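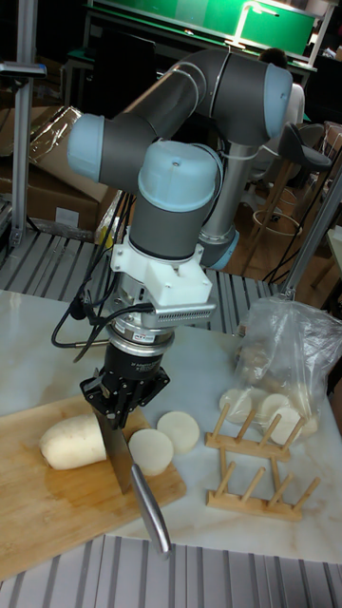
Our school robotics club visited the student projects lab at the Trornitville campus in May, on the afternoon the food preparation group had its bench open to visitors. We took the 2 pm slot. The group's task this term is slicing vegetables with a kitchen knife held in a robot gripper, and the vegetable when we came was peeled white radish. They use an ordinary knife with a steel handle, and the gripper holds it so the blade points straight down at the cutting board. Between the gripper and the wrist is a force-torque sensor, and most of our questions ended up being about that part. The slices come out fairly thick. Thin ones are on the list for next term.

Sign-in is at the Drodside entrance, where you get a visitor sticker and a sheet of bench rules. Parking in that lot was $8 for the afternoon and the machine did not take coins. The lab is on the ground floor past the bike cage. Bags stay on the hooks by the door and long hair gets tied back.

The project is run as a second-year unit, with club members allowed to join for the practical sessions. Students work in pairs. One pair writes the cutting motion, another looks after the sensor readings, and they swap at mid-term. Each attempt is logged with the force curve and a short comment typed in by whoever was at the keyboard. The log had 3347 entries when we were there. Some of the comments were only one word long.

We were shown a plot from a bad run, where the radish had rolled and the force dropped off early. They now start with a flat cut face against the knife side and keep the piece short. The board is a plain kitchen one and gets swapped when it warps.

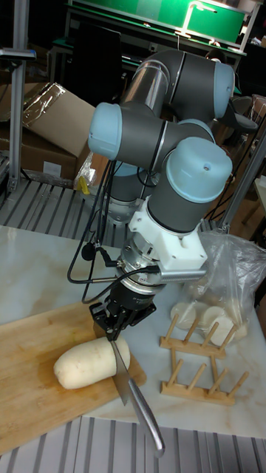
Does the arm work out for itself where to cut?

At this stage the students set the starting position and slice thickness by hand, and the program uses the force reading to decide when the blade has reached the board.

After the bench we went upstairs for the poster session. The Gilleck group had a poster on sorting bolts, and there was a maze robot from the Lachance club that our juniors liked best. Its wheels were cut from 600 mm offcuts of acrylic sheet. The sausage rolls ran out early.

For other schools thinking of going, book the earlier slot if you can. The later one overlaps with pack-up and the bus loop gets busy. Groups are capped at 2 adults plus students, and closed shoes are required. Our permission forms for the next visit are in the club folder, and the colour copies of the bench rules are at the back.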